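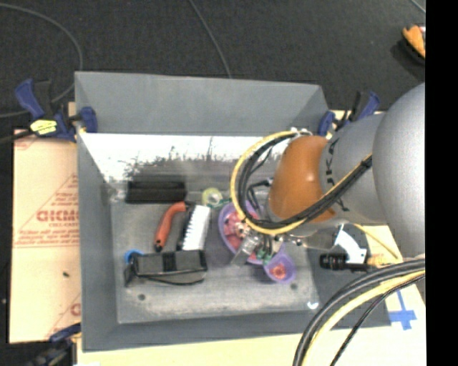

A gray bin, seen from above.

6/30/22

I've been clearing out the basement since January, and last week I finally reached the back wall. The house was built in 1932 and I think some of the paint cans were original. What follows is mostly for my own records, but a few people asked how I went about it.

My first mistake was starting with the small stuff. I spent two weekends going through envelopes and jars of screws and had almost no floor to show for it. After that I moved the big items first. The old storm windows went to the salvage yard in Pladdale, which takes them if the glass is whole. They don't pay anything. They did help me unload.

The papers took the longest. My aunt's household accounts go back decades, and she kept every heating bill. I saved one from each year and shredded the rest. I also kept the receipt for the Charpentier sideboard, mainly because we still have the sideboard and I had always been told it was a wedding gift. She bought it herself, on payments.

Then there were the books. I had up to 1000 in my head as a guess and never did a real tally. The library in Isescombe holds its sale in the fall and accepts boxes all summer, but no encyclopedias and nothing with mildew. That ruled out a good third of them. I went through each box on the back steps, in daylight, and smelled the pages. It's a dull job and my knees didn't like it.

Some things I kept without a good reason – a tin of buttons, two fishing reels, a road map with our old street marked in pencil. They fit on one shelf, and I've told myself that one shelf is the limit.

I bought a Sirkik dehumidifier secondhand and have been emptying the tank every morning. The musty smell is weaker by the stairs and about the same near the drain. I may need to have someone look at the drain.

Costs so far come to $756, most of it for two dumpster rentals. I could have managed with one if I had broken down the shelving before loading it. The second one left half full.

Still to do: patch the crack under the window, paint the floor, and decide about the workbench. It's solid and very ugly, and I don't think it will go up the stairs in one piece. My brother thinks it was built down there. I'm going to measure the door again before I take a saw to it.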